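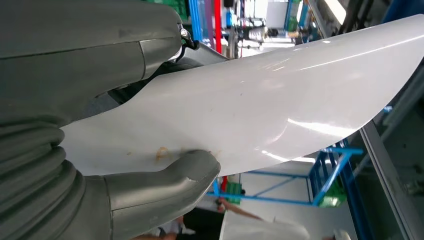

Shell handling build, Rotasthorpe shared shop. Notes as I go, mostly for Bernadette Hoarau, who asked how the panels get onto the fixture.

2/ The panel is thin, curved and glossy. Two rounded fingers, one over and one under. The lower one presses on the underside near the edge. Suction was the first plan and I dropped it after a week. The cups would not seal on the tight end of the curve.

3/ Grip force is set in the controller as a percentage, which is useless. I put a kitchen scale under a scrap piece and made a table. Current setting reads 359 grams at the tip. Lower than that and the panel rotates when the arm accelerates.

4/ Speed matters more than force. Joint limits are at 46 percent for any move with a panel in the fingers, full speed when returning empty. Cycle time went up 4 seconds. Fine.

5/ The bellows on the gripper has give in it, so the grasp point drifts a little between picks. I stopped trying to calibrate that out. The fixture now has a chamfered lead-in and the panel finds its own seat.

6/ Brown marks near the lower edge of this one, just above the fingertip, plus a few dark specks. Cosmetic. Dimas Jugah wants every panel wiped before it goes on the rack. Added to the checklist.

7/ Next: a second pick pose for the wide end. Puspita Lau has a script that generates poses from the CAD surface normals. It assumes a flat table, so I have to rewrite the frame transform first.

8/ Pose file and force table are in the shop folder under "shells". Units are millimeters and degrees. Please leave them that way.

Recent posts
Lendis controller: reading the fault log
Cable routing on a small arm, part 2
Rebuilding the Skesov linear stage
October shop inventory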